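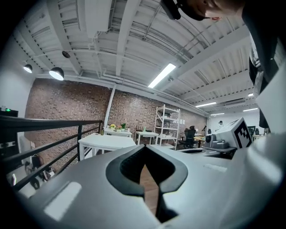 *Aufnahme aus der Sicht eines handgeführten Greifers; rechts ein zweites Gerät mit Markerwürfel.*

**Demonstrationserfassung mit Handgreifern** bezeichnet in der Robotik ein Verfahren, bei dem Menschen Beispiele für ein lernendes System erzeugen, indem sie einen Greifer selbst in der Hand führen. Eine am Gerät befestigte Kamera zeichnet den Ablauf auf. Ein Roboterarm ist während der Aufnahme nicht erforderlich. Die Beispiele dienen meist dem Imitationslernen, also dem Nachbilden gezeigter Bewegungen durch ein trainiertes Modell.

## Verfahren

Eine einzelne Demonstration heißt Episode und umfasst in der Regel eine abgeschlossene Handlung, etwa das Umsetzen eines Gegenstands. Gespeichert werden die Kamerabilder, der Öffnungsgrad der Finger und die Lage des Geräts im Raum. Die Lage wird je nach Aufbau aus den Bildern selbst, mit Trägheitssensoren oder über ein externes Ortungssystem bestimmt. Quadratische Schwarz-Weiß-Marker können helfen, Geräte zueinander oder zu einem festen Bezugspunkt auszurichten. Bei beidhändigen Aufgaben kommen zwei Greifer zum Einsatz, deren Zeitstempel übereinstimmen müssen.

Weitwinkelobjektive sind verbreitet. Sie erfassen viel Umgebung, verzerren aber gerade Kanten zum Bildrand hin und bringen neben dem Arbeitsbereich auch Decken, Möbel und Personen in den Datensatz.

## Datensätze

Der Datensatz *Drodovia* enthält nach Angaben seiner Herausgeber 2620 Episoden aus 14 Räumen. Wie viele davon nach der Durchsicht verworfen wurden, ist nicht dokumentiert. Die Sammlung *Terow* beschränkt sich auf 2 Aufgabentypen und veröffentlicht auch misslungene Versuche. Ein direkter Vergleich ist kaum möglich, da beide Projekte den Beginn einer Episode verschieden festlegen.

Für ein auf Drodovia trainiertes Modell wurde eine Erfolgsquote von über 90 Prozent gemeldet. Die Prüfung fand allerdings in Räumen statt, die bereits in den Trainingsdaten vorkamen. Für fremde Umgebungen liegt kein entsprechender Wert vor (Stand: 21. Juni 2023).

## Kritik

Befürworter verweisen auf niedrige Gerätekosten und auf die Möglichkeit, außerhalb des Labors zu arbeiten. Beides ist nur eingeschränkt aussagekräftig. Die Arbeitszeit der Vorführenden fehlt in vielen Kostenrechnungen, ebenso das Sichten und Beschriften des Materials. Der Begriff »natürliche Umgebung« wird zudem großzügig verwendet – auch für Räume, die eigens eingerichtet wurden.

Ein technischer Einwand betrifft die Übertragbarkeit. Das menschliche Handgelenk erreicht Stellungen, die mancher Arm nicht oder nur auf Umwegen einnehmen kann. Solche Episoden müssen gefiltert oder umgerechnet werden. Kontaktkräfte werden häufig gar nicht gemessen, sodass ein Modell zwar den Weg zum Gegenstand lernt, den nötigen Druck aber allenfalls indirekt.

Umstritten ist auch der Nutzen großer Episodenzahlen. Die Auswertungssoftware *Zalloretti* zählt nahezu gleiche Wiederholungen als eigenständige Beispiele, was den Umfang einer Sammlung größer erscheinen lässt, als es ihre Vielfalt rechtfertigt. Einheitliche Regeln für die Zählung fehlen.

Hinzu kommen Fragen des Datenschutzes. Umstehende geraten leicht ins Bild, und eine nachträgliche Unkenntlichmachung kann für das Training brauchbare Bildbereiche beschädigen.

## Siehe auch

- Imitationslernen
- Teleoperation
- Visuelle Odometrie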